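Hand-held gripper demonstration

Hand-held gripper demonstration is a way of showing a robot a task in which a person carries out the work with a pair of grippers held in the hands, while no robot takes part. The movements of the grippers and the views from their cameras are recorded and later used to train a control program. It belongs to the wider field of learning from demonstration, along with teleoperation and kinesthetic teaching.

Background

In teleoperation, an operator drives a robot arm from a distance, using a joystick, a second smaller arm or a tracked controller. In kinesthetic teaching, the operator takes hold of the arm and moves it through the task. Both need the robot to be present and switched on, and both are slow. An operator working by remote control has little sense of how hard the fingers are pressing, and many people need several days of practice before their recordings are usable.

Hand-held grippers were taken up as a cheaper choice. The person feels the contact directly through the handle, and the work can be done wherever the objects are found - in a kitchen, a shop or a changing room.

Equipment

A typical set has two grippers with fingers that open and close, one for each hand. Each gripper usually carries a wide-angle camera near the fingers. Position is worked out from the camera picture, from motion sensors, or from printed square markers fixed to the body of the gripper and seen by a second camera worn on the head. Finger opening is recorded at the same time.

Markers must be kept in view if they are the only source of position. A gripper that passes behind a door or deep into a cupboard may be lost until it comes out again, and the missing stretch has to be filled in or thrown away.

Procedure

Each recording, called an episode, covers one task from start to finish. Demonstrators are asked to work at an even pace and to keep their bare fingers off the objects. The starting layout is changed between episodes so that the program does not learn a single arrangement by heart.

The Basturberg collection, led by Myrto Tzavaras, set a target of 3000 episodes, with no more than 200 from any one layout. Its written guide, known as the Jesmont sheet, is often copied by smaller groups. It asks for a short pause at the beginning and end of each episode, which makes cutting the recordings easier.

Doors and lockers

Hinged doors are a common test. The hand has to follow an arc set by the hinge, and a gripper that holds too firmly while moving in a straight line will slip or strain the door. Thin sheet metal adds a further difficulty, as the fingers must close squarely on the edge.

Work at a bank of metal lockers with hand-held grippers:
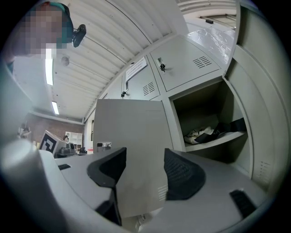
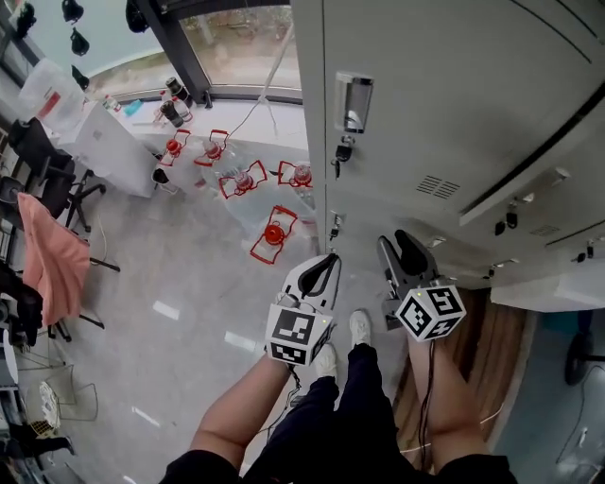
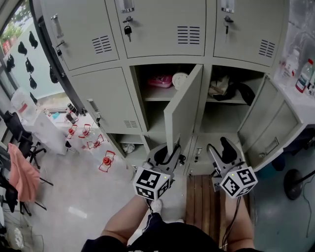 Door tasks are normally split into reaching, grasping, swinging and letting go. Nendel scored these stages separately in its trials and found that most failures came at the grasp. Maluleke later argued that letting go deserved equal attention, as a gripper that opens too late can drag the door back with it.

Limitations

A person's arms can reach positions that a robot's cannot. Recordings are therefore checked against the limits of the arm that will be used, and those outside its range are dropped or adjusted. Speed is another problem, and demonstrations are sometimes played back at half pace. The method also records little about force unless sensors are added to the fingers.

See also

Learning from demonstration
Teleoperation
Kinesthetic teaching
Fiducial marker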